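홈 > 작업실 이야기 > 사진첩 > 노란 통과 작은 부품들

인쇄하기 | 이메일로 보내기

노란 통과 작은 부품들: Drendavton 작업실 사진첩

흰 작업대 위에 노란 통을 펼쳐 놓고 자잘한 부품을 나누어 담는 일에 대하여.
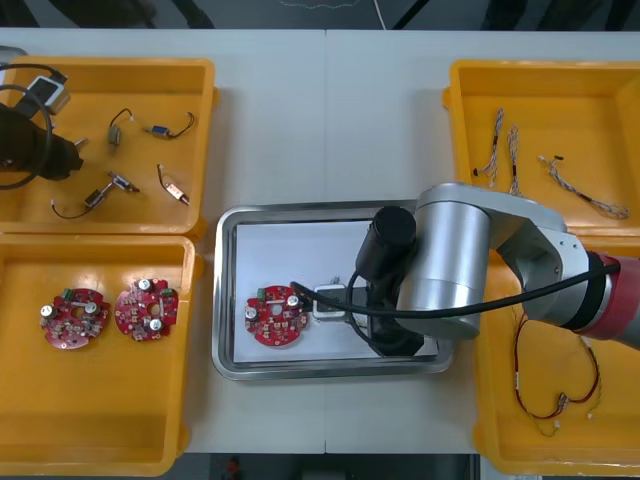 바르비에리(Barbieri)
Drendavton 공동 작업실 부품 정리 담당, 사진첩 글

노란 플라스틱 통은 왼쪽에 둘, 오른쪽에 둘, 가운데에는 네모난 스테인리스 쟁반. 왼쪽 위 통에는 검고 가는 선이 달린 부품들이, 그 아래 통에는 둥글고 빨간 기판 두 장이 나란히 들어 있습니다.

안녕하세요, 오랜만에 사진첩을 새로 엽니다. 지난 4월에 선반 쪽 이야기를 올린 뒤로 작업대 이야기도 해 달라는 말씀을 여러 번 들었는데, 차일피일 미루다가 여름이 다 가 버렸네요. 그래도 기다려 주신 분들이 계시다는 게 저는 참 고맙고 신기합니다. 부품 나누어 담는 이야기를 기다리는 사람이 세상에 저 말고도 또 있다니요!

저희 작업실에는 자잘한 전자 부품이 참 많습니다. 올봄에 Kunus 쪽 창고를 비우면서 넘겨받은 것까지 더해 목록에 적힌 것만 2,605개예요. 이름을 아는 것도 있고, 한참 들여다봐야 겨우 무엇인지 알겠는 것도 있고, 솔직히 아직도 모르겠는 것도 있습니다. 모르는 것은 모르는 대로 종이에 '나중에'라고 써서 따로 모아 두는데, 이 '나중에' 봉투가 벌써 꽤 두툼해졌어요. 언젠가 날을 잡아서 다 쏟아 놓고 하나씩 알아봐야지 하면서도, 막상 봉투를 들면 무게에 눌려 도로 내려놓게 됩니다.

■ 흰 작업대

작업대는 상판 두 개를 맞붙여서 씁니다. 가운데에 희미하게 이음매가 보이지요. 처음에는 그 선이 눈에 거슬려서 덮어 버릴까도 했는데, 쓰다 보니 왼쪽과 오른쪽을 가르는 기준선 노릇을 톡톡히 해 줍니다. "선 왼쪽에 놔 주세요" 하면 누구나 알아듣거든요. 줄자를 꺼낼 일도 없고 테이프를 붙일 일도 없어요.

상판이 흰색이라 좋은 점도 꼭 적어 두고 싶습니다. 예전에 쓰던 짙은 나무색 탁자에서는 검은 선이 달린 부품을 내려놓으면 금세 눈에서 사라졌어요. 분명히 방금 여기 두었는데 없어서, 온 방을 뒤지다가 결국 처음 놓은 그 자리에서 찾은 적이 몇 번인지 모릅니다. 흰 상판으로 바꾸고 나서는 그런 일이 부쩍 줄었습니다. 대신 얼룩이 잘 보여서 행주를 더 자주 들게 되었는데, 저는 닦는 걸 좋아하는 편이라 크게 불만은 없어요. 마른행주로 한 번, 살짝 적신 것으로 한 번, 다시 마른행주로 한 번. 이렇게 닦고 나서 물기가 다 마를 때까지 차를 한 잔 마십니다. 하루 중에 제가 제일 좋아하는 시간이에요.

■ 노란 통

노란 통 이야기는 아무리 해도 질리지 않습니다. 다른 모임 분들이 오시면 꼭 한 번씩 물어보세요, 왜 다 노란색이냐고. 대단한 뜻은 없고, 살 때 노란색이 제일 예뻤습니다. 그런데 써 보니 색이 밝아서 안에 든 것이 잘 보이고, 방 저쪽에서도 어디 있는지 한눈에 들어와서 흡족해하고 있어요.

가격은 하나에 3,000원쯤 했던 것으로 기억합니다. 더 싼 것도 있었지만 벽이 너무 낮아서 옮길 때마다 마음이 조마조마하더라고요. 그렇다고 너무 깊으면 또 곤란합니다. 손을 푹 집어넣어 더듬게 되고, 밑에 깔린 것은 영영 잊혀지고 맙니다. 바닥이 평평하고, 얕고, 둘레에 벽이 서 있는 통. 저한테는 이만한 것이 없습니다.

처음에 한꺼번에 15개를 들여놓았다가 너무 많이 샀다고 한 소리 들었는데, 지금은 오히려 모자라서 서로 빌려 가는 형편입니다. 빌려 가신 분은 비운 다음에 돌려주세요. 지난번에 돌아온 통 하나에는 과자 부스러기가 들어 있었어요. 누구라고는 말씀드리지 않겠습니다만, 깨 과자였습니다.

■ 선이 달린 작은 부품

왼쪽 위 통에 담긴 것들은 하나같이 작고, 하나같이 가는 검은 선을 달고 있습니다. 올리브색이 도는 조그만 토막도 있고, 몸통이 파란 것도 있고, 금속으로 된 원통 모양도 있어요. 모양이 이렇게 제각각인데도 선이 달렸다는 것만으로 한 식구처럼 보이는 것이 저는 늘 재미있습니다. 특히 선이 휘는 모양은 같은 것이 하나도 없어요. 위로 말려 올라간 것, 고리처럼 돌아 나간 것, 길게 휘어서 옆으로 뻗은 것. 가만히 보고 있으면 붓글씨 획 같기도 하고, 국수 가락 같기도 하고 그렇습니다.

선 달린 부품을 다룰 때 저희가 지키는 버릇 몇 가지를 적어 둡니다.

- 선을 잡고 들어 올리지 않습니다. 몸통을 잡습니다.
- 한 통에 6개까지만 담습니다. 더 담으면 선끼리 엉켜서 푸는 데 오후가 다 갑니다.
- 서로 닿지 않게 조금씩 띄워 놓습니다.
- 휜 선을 억지로 펴지 않습니다. 저절로 휜 대로 두는 편이 오래갑니다.
- 통을 옮길 때는 두 손으로, 천천히.

마지막 것은 제가 제일 못 지킵니다. 급한 성격이라 한 손에 통을 들고 다른 손에 찻잔을 들고 다니다가 눈총을 받곤 해요. 이 글을 쓰는 김에 저부터 다시 다짐하겠습니다.

엉킨 선을 푸는 요령도 물어보신 분이 계셨는데, 저도 뾰족한 수는 없습니다. 밝은 데 앉아서, 제일 바깥에 있는 끝부터 찾아서, 당기지 말고 느슨하게 벌려 주는 것뿐이에요. 어릴 때 할머니 옆에서 털실 풀던 솜씨가 이렇게 쓰일 줄은 몰랐습니다. 라디오를 틀어 놓으면 훨씬 수월합니다.

■ 둥글고 빨간 기판

회로 기판이라고 하면 네모난 초록색부터 떠올리게 되잖아요. 그래서 저는 이 둥글고 빨간 기판을 처음 보았을 때 단추인 줄 알았습니다. 두 장을 나란히 놓아두면 꼭 무슨 눈 같기도 해서, 지나가다가 눈이 마주친 기분이 들어 혼자 웃습니다.

기판은 선 달린 부품과 한데 섞지 않고 따로 둡니다. 예전에 한 통에 몰아 담았다가 가는 선이 기판 가장자리에 걸려서 애를 먹은 적이 있어요. 그 뒤로는 납작한 것은 납작한 것끼리, 선 있는 것은 선 있는 것끼리. 기판은 포개 쌓지 않고 옆으로 나란히 눕힙니다. 자리는 좀 차지하지만 꺼낼 때 마음이 편해요. 만질 때는 가장자리만 살짝 잡아 주시고, 손에 핸드크림을 바르신 분은 조금만 기다렸다가 만져 주세요(겨울에 특히 부탁드립니다!).

■ 가운데 쟁반

스테인리스 쟁반은 원래 부엌 살림이었습니다. Wavley 모임방에서 다과를 나르던 것인데, 그곳 부엌을 줄이면서 작업실로 옮겨 왔어요. 닦으면 닦는 대로 반짝거리고, 네모반듯해서 통들 사이에 놓기도 좋습니다. 저희는 어느 통으로 보낼지 아직 정하지 못한 것을 잠깐 올려 두는 자리로 씁니다. 말하자면 정거장 같은 곳이지요.

정거장이니만큼 오래 머무르면 안 된다는 규칙이 있습니다. 그날 올린 것은 그날 내립니다. 이 규칙이 없던 시절에는 쟁반 위에 부품이며 고무줄이며 영수증이며 별별 것이 다 쌓였어요. 제 안경도 거기서 한 번 나왔습니다. 사흘을 찾았는데 말이지요.

금속이라 작은 부품을 내려놓으면 '딱' 하고 맑은 소리가 나는데, 이 소리를 좋아하는 분과 싫어하는 분이 반반입니다. 저는 좋아하는 쪽이에요. 싫어하시는 분들을 위해 얇은 천을 깔아 볼까 생각 중인데, 천에 선이 걸리지 않을지 먼저 시험해 봐야겠습니다.

■ 같이 하실 분

다음 정리 모임은 8월 21일에 엽니다. 점심 드시고 느긋하게 오시면 됩니다. 준비물은 따로 없고, 소매가 너무 넓은 옷만 피해 주세요. 부품 이름을 전혀 모르셔도 괜찮습니다. 저도 처음에는 단추인 줄 알았으니까요. 색깔과 모양만 보고 나누어도 할 일이 아주 많고, 모르는 것은 쟁반에 올려 두시면 함께 들여다보겠습니다.

아이와 함께 오시는 분은 미리 연락 주시면 낮은 의자를 꺼내 놓을게요. 차는 보리차와 둥굴레차가 있습니다. 과자는 가져오셔도 되지만 작업대에서 떨어진 창가 쪽에서 드시기로 해요.

다음 사진첩에는 이름표 이야기를 올리려고 합니다. 종이에 쓸지 테이프에 쓸지를 두고 벌써 의견이 갈려 있어서, 글이 좀 길어질 것 같습니다.

문의: 작업실 사무실로 전화나 쪽지 주세요 | © Drendavton 공동 작업실 | 맨 위로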